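Videtti Acoustic Hailer, second version
Reviewed by Mei-kuen Liao, November 3, 2023

The hailer is a flat-panel loudspeaker for giving voice orders at long range. Port security teams and patrol boats are the intended buyers. Our loan unit came from Drukomach, the distributor, with a tripod and one battery pack. List price is $1,663 without the pack.

Voice tests were run in October on an open gravel lot with a light crosswind. Reece Whiteley read a fixed set of short commands, and two listeners wrote down what they heard. At 95 meters every command was understood at half power. At 200 meters numbers were still clear, but words ending in soft consonants were often missed. Raising the power did not help much. Raising the pitch control one step did.

The beam is narrower than the manual suggests. Listeners standing 20 degrees off axis lost most of the high end, so the operator has to aim with care. The sight on top of the housing is a plain notch and is hard to use in gloves.

The warning tone is a separate matter. It is loud enough that hearing protection is needed behind the panel as well as in front, and the trigger has no guard. Hernán Villca set it off twice while reaching for the volume knob. The older Horrocks unit has a hinged cover over the same control - a cheap part that should have been kept in mind.

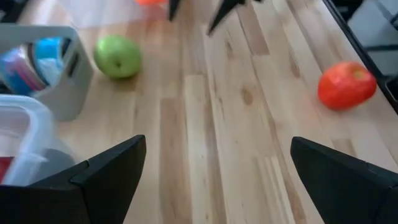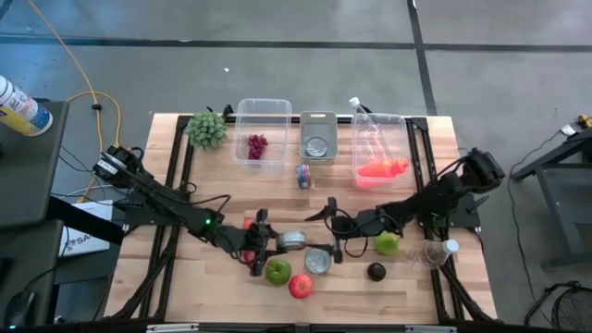
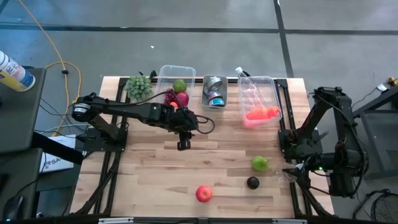
Battery life was acceptable for voice and poor for tone. The pack latches firmly but blocks the carry handle, and the charge light cannot be read in direct sun. Firmware updates need a cable that is not supplied.

For fixed posts the hailer is a fair buy. For boats I would wait for a guarded trigger and a better sight.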